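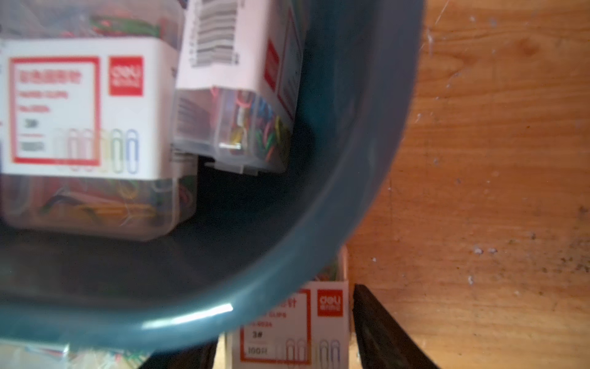
Colored paper clips, size 3#, in clear boxes with white label

Paper Clips 3#, Mixed Colors – Deli
Item no. 3000-55

These are the clips we sell the most to schools and small offices. The colors come mixed in every box: red, green, yellow, orange, pink and blue. It is not possible to choose only one color, sorry for this.

The box is transparent plastic, so you see from outside when it is time to order again. The label shows 100 pieces. Size 3# is good for normal letter paper, up to 15 sheets. For thicker files please look at the Ledent binder clips.

Sold per box or in a carton of 55 boxes. Orders before 2 p.m. leave our store the same day. The carton price stays valid until the end of November.

Goes well with: Juno desk tray, Cliltine document folder.

Questions about larger quantities – please write to Amândio Loureiro, Amoah Office Supply.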